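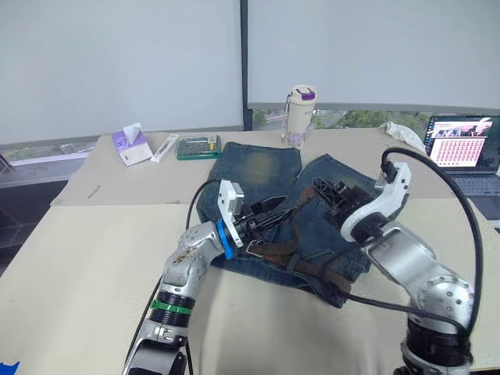
GESNESS, July 9, 2022 — The Sodardale student robotics program has begun the garment-handling portion of its summer project, in which participants prepare a two-armed robot to work with ordinary clothing on a tabletop. The current exercise uses a pair of faded blue jeans with a leather belt threaded across them.

The project, known as Walent, is open to students who have completed the introductory course in motion control. Earlier groups worked mainly with blocks, cups and other rigid objects. Clothing was added to the program this year at the request of last year's participants, who wished to try a task in which the item changes shape each time it is touched.

Students work in teams of two. One member operates the arms while the other keeps the written log, and the pair trade places at the midpoint of each session. Every attempt is entered in the log, including those that are stopped early. As of this issue the log holds 518 attempts, of which 416 have been reviewed and labeled. The program aims to reach 1,000 before the equipment is needed for the fall course.

Denim has been the slowest material to date. It is heavy, it holds a crease, and a belt adds a second item that moves on its own. Teams are asked to write down where each gripper first makes contact and to reset the garment by hand between attempts.
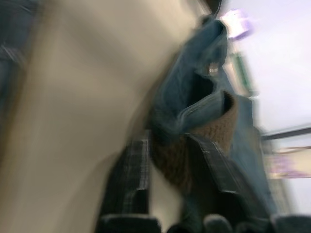
SODARDALE, January — Planning is under way for the winter term, when the Walent project will turn to the use of close-range views in judging a grasp. Students will study pictures taken near the gripper, in which denim may fill much of the view and quick motion can blur folds and edges, and will decide which of them are clear enough to label.

The winter group will meet in the Oyelaran Room. Applicants should submit a one-page statement of interest and the name of a course instructor. Prior experience with programming is helpful but is not required. Returning students may apply to serve as log reviewers and need not submit a new statement.

Donations of clean, used clothing are welcome at the program office — trousers and heavy jackets in particular. Please empty all pockets before dropping items off.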